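# Arnemix Mauserfutter für Greifvögel und Ziervögel

Ergänzungsfutter, Dose mit 600 g, Hersteller: Druston

Wir führen Arnemix seit Mai, und das nach längerem Zögern. Pulver, die eine »schnellere Mauser« versprechen, gibt es genug. Auf der Dose steht das auch hier. Wir schreiben es nicht in unsere Produktbeschreibung, denn einen Beleg dafür haben wir bei Druston angefragt und bis heute keinen bekommen.

Was drin ist, lässt sich immerhin nachlesen: Bierhefe, Aminosäuren (vor allem Methionin), Biotin, Zink, Vitamin E. Der Rohproteingehalt liegt laut Etikett bei 32 %.

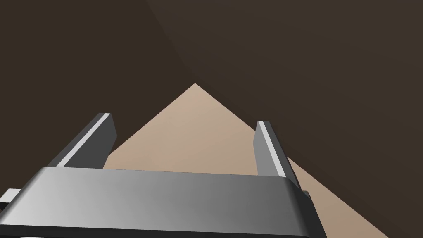
Wer ganze Futtertiere gibt, also Eintagsküken, Wachteln oder Mäuse in ordentlicher Qualität, deckt das meiste davon vermutlich schon ab. Sinnvoller erscheint uns das Pulver bei Körnerfressern, deren Grundfutter wenig Methionin enthält. Stockt die Mauser über Wochen, gehört der Vogel zum Tierarzt und kein weiteres Pulver in den Napf.

## Anwendung

- Falken und Bussarde: 1 g täglich auf das feuchte Fleisch stäuben
- Sittiche: eine Messerspitze ins Eifutter
- höchstens sechs Wochen am Stück geben
- nicht mit anderen Vitaminpräparaten kombinieren, besonders nicht mit solchen, die Vitamin A oder D3 enthalten
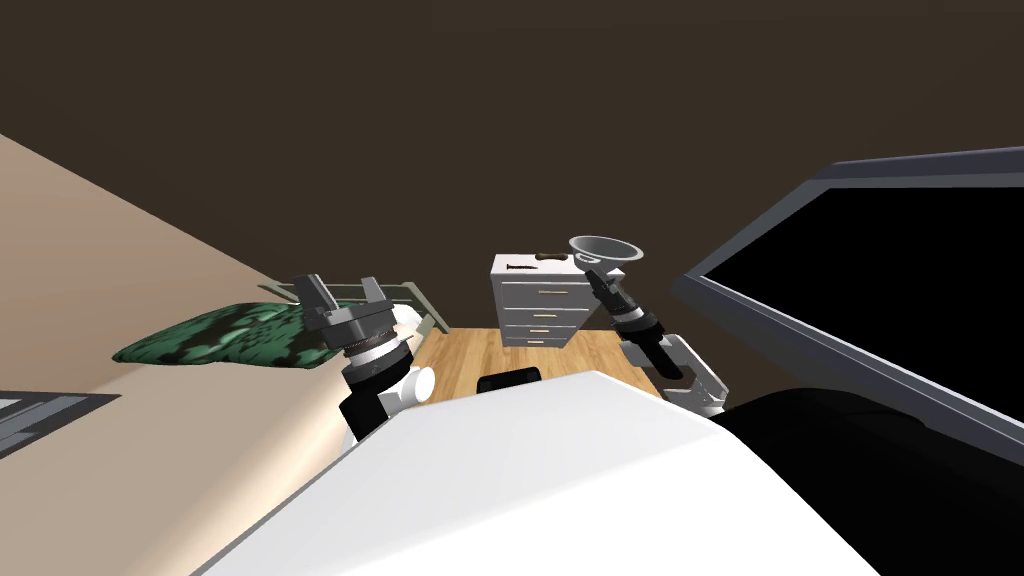 ## Gebinde und Lagerung

Neben der 600-g-Dose gibt es einen Beutel mit 1000 g. Für einen einzelnen Vogel raten wir davon ab: Angebrochen zieht das Pulver Feuchtigkeit und klumpt. Kühl und dunkel aufbewahren, Deckel fest schließen.

Der Messlöffel in der Dose fasst 6 g. Für einen Falken ist das unbrauchbar, bitte eine Feinwaage nehmen.

Versand ab Lager Donanholm. Die Variante »Hulme« mit Algenzusatz nehmen wir vorerst nicht auf.

Stand: 21. Apr. 2025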